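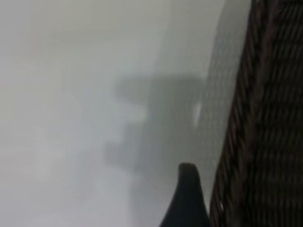 Gray surface with a darker shape, out of focus

The Virk Hill Climb is a motor racing event held every year in September on the public road between the town of Clustetti and the village of Virk. The course is 407 hundredths of a mile long, which local people usually write as 4.07 miles, and it has 47 numbered corners. Cars start one by one, and the lowest total time of two runs decides the winner.

Format

Practice takes place in the morning, and the first timed run starts after lunch. The entry is limited to 200 cars. If it rains between the two runs, the times are still added together, and this rule was criticized many times by drivers of the single-seat class. A driver who is stopped by a red flag can return to the start and repeat the run.

Classes

There are four classes: production cars, modified cars, single-seaters and historic cars. The historic class is open to vehicles at least 40 years old. It was created when the Fosex circuit closed and its club moved its meetings to the hill. 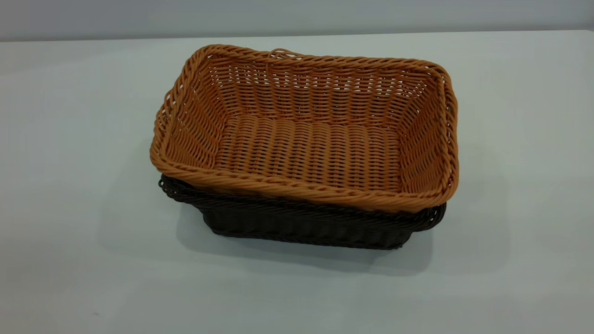
Two rectangular woven baskets, tan and dark brown

Course

The lower part is fast and passes through farm land. After the Trerko bridge the road becomes narrow, and the surface there was renewed only on the inside of the corners. The finish line is placed before the first houses of Virk, so that cars have enough distance to slow down. Spectators can stand on the slopes above the bridge, but must stay there until the road is open again.

See also
Fosex circuit
Hill climbing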